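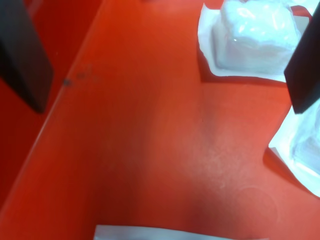 Busmont, February

Reading tonight at Plamanow, ran the signing table. Notes before I forget.

Doors 6:30, line already past the coat rack. 48 chairs out, not enough, people stood along poetry and the back wall. Need the folding ones up from the basement next time. Ask earlier, the elevator key was missing again.

Sound: lapel mic crackled for the first 3 pages, swapped to the handheld. Author held it too low. Put the stand out from the start, whatever they say at soundcheck.

Read from Lại, the chapter with the ferry, then a bit of the ending, which I would not have picked. Room went very quiet. Q&A ran long. Same question twice about whether the mother is real. Nice answer the second time, wish I'd written it down.

Signing: 100 copies ordered, gone before the line was. Took names for the rest, list is in the drawer under the register. Reorder tomorrow first thing, 200 if Akatel will do them on return. They were slow in the fall so call, dont email.

Sticky notes for names worked well. Block capitals only!! Two got spelled wrong from handwriting, both swapped, put the spoiled ones aside for staff.

Got my own copy signed at the very end. Had a whole sentence ready about reading it on the night bus and said "thanks for coming" instead. Hands shaking a bit, stupid.

To do: more black pens (the fine ones bleed thru on that paper), water for the table, someone at the door who can see the end of the line. Lights off 10:15.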